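Visit report: the Voten paver works and showroom, September

Our group went out to the Voten works in September to look at clay pavers for the courtyard job. Marwan Nseir met us at the gate and took us through the plant first, then the yard, then the showroom. The whole visit ran to a little under three hours.

The clay comes from the Demissie pit on the far side of the road and is stored under cover until it is needed. We were not allowed past the yellow line at the kiln, but the noise of the fans carries well beyond it. Marwan gave the kiln length as almost 700 feet, which includes the drying tunnel. A pallet holds 607 pavers in the standard size, and the yard had 2,877 pallets on it that morning by the board in the office.

Feven Chala asked about color variation between batches. The answer was to order everything at once and to pull from several pallets when laying. Voten will hold an order for a month at no charge - longer than that and there is a storage fee. Delivery is through Movinen, who want a firm surface for the forklift.

The showroom has the Ralisetti range on the floor and a few loose bricks to handle. They are heavier than they look, and the rough face should grip well enough underfoot. Several of us liked the speckled red best. It is a plain rectangular paver and suits a running bond. For the courtyard we talked through three points:

Joints: keep them narrow and brush in dry sand.
Edges: a solid border course, set in mortar.
Chips: use the damaged pieces for cuts along the wall.

Lunch was sandwiches in the canteen. The parking lot fills up early, so anyone going later in the year should aim to be there by 8.
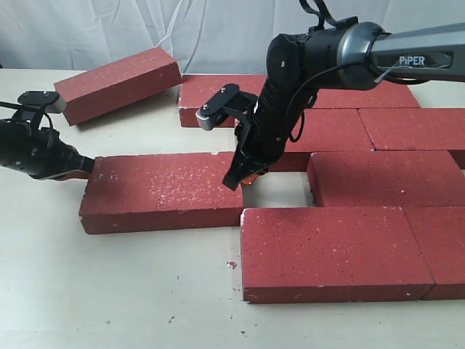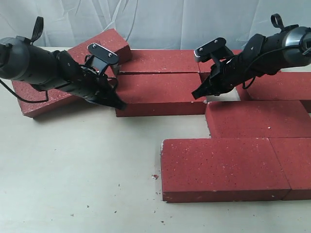
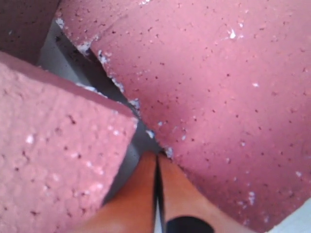
Bricks close together, with a gap between them.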